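Small Rules for Sharp Things
How one workshop decides what a robot hand may hold, and who signs for it

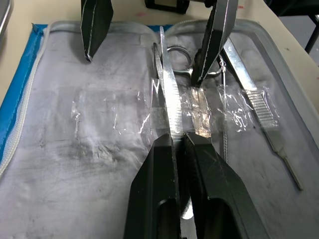
A case of instruments

Scissors are a good test of any rule about robots. They are light, they shine, they have a point and two edges, and they can lie under a plastic band next to other things that are just as awkward. A soft cube forgives a bad grip. A serrated blade held between two hard black fingers does not forgive so easily, especially when a second hand is coming down into the same case.

At Stadik, a small company that trains two-handed robots to handle tools, the house rules for such work fit on two sheets of paper. They began as a list on a wall. Over time they grew to 59 rules, and this year they were cut back again after the people who had to follow them complained that they could not remember them. I think this complaint was the most useful thing that happened to the document.

What the rules say

The first sheet is about the object. Every pointed or bladed item has a card, and on the card is written where it may be gripped, in which direction the point must travel, and at what place it may be released. For scissors the default is that the point stays over the table during the whole movement. If the task asks for something else, for example a grip on the blade side, the operator must write this down before the run.

The second sheet is about the two hands. When both are inside the same container, only one of them may pull. The other may hold or wait. It sounds too simple, but it came from a long discussion with Ó Briain, the consulting office that reviews the sheets every January. The reviewers asked what happens if one hand lifts a tool from under a strap while the other is pulling on the strap. Stadik had no written answer, so one was written.

There is also a line about human hands. They stay outside the marked area until both arms have stopped and the light has changed colour. If an instrument is stuck, the operator stops the run, and does not help with a finger. This line is printed in larger letters than the rest.

Standards and habits

The international standards for industrial robots are serious documents and any workshop should begin with them. But they are written for many kinds of machine, and they leave the daily details to the person who makes the risk assessment. How far should a scalpel handle be from the blade you want to lift? Who checks the finger tips for small cuts in the morning? These questions belong to the local rules, and local rules depend on habit.

Tosex, which does similar work with kitchen tools, chose another way. It has almost no rules for single objects. Instead it limits speed and force for everything in the room, and an operator must pass a practical test before touching the controls. The people there told me that cards for each object make the staff read and stop thinking. At Stadik I heard the opposite opinion, that a general limit lets people forget that a blade is a blade. I have visited both and I would not like to choose. The Tosex method is easier to teach. The Stadik method gives a better record when something goes wrong.

The value of a boring record

Records are where many good intentions end. Stadik keeps its log in a program called Renel, with one entry for each run: object, grip place, which hand led, and any stop. The log now has 1,559 entries. About 400 of them include a stop, and most of the stops were made by a person and were not needed in the end.

The company does not try to lower this number. An operator who stops too often loses a few minutes, and the rules say plainly that no reason has to be given. I asked if this was ever misused. The answer was that on a Sunday shift it may have been, once, near lunch, and that the entry is still in the log with an empty reason field.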